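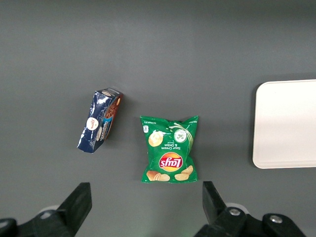 ## Udby snack tray, white, large - 3.5 out of 5

Bought this for the break room after the old wire basket finally gave up. $61 from Wuvunura, delivery extra. Had it since June so this is a proper long-term review, not a first day one.

**Good**

- Big. Takes a full refill of chips and biscuits with room for the muesli bars.
- White hides nothing, so you see crumbs and wipe them. I count that as a plus, Araba doesn't.
- Small chip bags sit well in it. The little green Lay's are the right size, lie flat, don't slide about.
- Light enough to carry one-handed when full.

**Not so good**

- Long narrow packets are a pain. The blue foil biscuit ones with the cookies down the side never want to line up, end up crooked on top of everyting.
- Stains. Tea mark in one corner since August, still there. Tried bicarb, tried the Asante spray. Faded a bit.
- No handles. Bredeck one has handles but it's dearer and only comes in a horrible mustard colour.
- Slippery on our grey bench. Stuck felt dots under it, fine now.

Araba Sulemana on the front desk wanted dividers. Udby do sell a set, tried it, sent it back. Too tall, chip bags get squashed at the seals and you can't get your hand in for the last one.

Washing: sink only, too long for our dishwasher. Check yours first, measure the rack diagonaly as well.

Would I buy it again? Probably, if on special. Not at full price. If you only do chips get the medium and save your bench space.

Monday, February 2, 2009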